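Co-presenter wanted for a late-morning phone-in

I've been hosting the phone-in on Stelport Community Radio for 11 years now, and I've done nearly all of them on my own, which is a daft way to run a show where the whole point is people disagreeing with each other! So I'm looking for a second voice. Someone to sit across the desk, argue with me about bus fares and the library hours, and be nice to the callers when I've run out of nice.

You don't need to have been on air before. I hadn't. I came in to read the fishing report one July and sort of stayed. What I do need is somebody who reads the local news properly, can talk to a stranger without putting on a voice, and won't panic when line two goes dead (it will go dead, it's line two).

Politics: I'm not fussed which way you lean. I'd quite like it to be a different way from me, and regular listeners will tell you which way that is, at length.

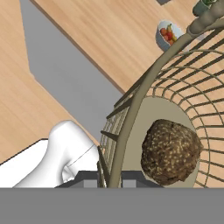
Tomás Lenihan wrote in after I mentioned this on the programme, asking whether you'd have to live in Stelport itself, as he's out in Endach and the last bus back is hopeless. You don't, Tomás. Anywhere you can get in from by ten is fine, and we go off air at noon, so the last bus shouldn't trouble you. Do apply.

Now the dull bits. It's two mornings a week, with an hour beforehand to go through the papers and pick the topics. The pay is 22 pounds a show plus your travel, and I know that's not much, but it's what I get as well. We'll train you on the desk, which is an old Ruppert with one sticky fader, and on Relow, the software we use for lining up the calls. It takes an afternoon to learn and a good month to stop swearing at.
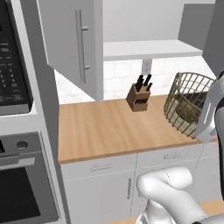 There's a bit of law to pick up too, mostly what you can't say about people and what to do around election time. I'll go through all that with you before you're let near a microphone, and I'll be working the dump button for your first few weeks anyway.

To apply, send me a recording of yourself, three minutes at most, giving your opinion on something that's happened locally. Your phone will do. Please don't script it, I can always hear the page. Add a few lines about yourself and which mornings you can manage.

Recordings to the station office by Nov 26, 2021, please, marked "Second chair". I'll listen to every one and ring you either way.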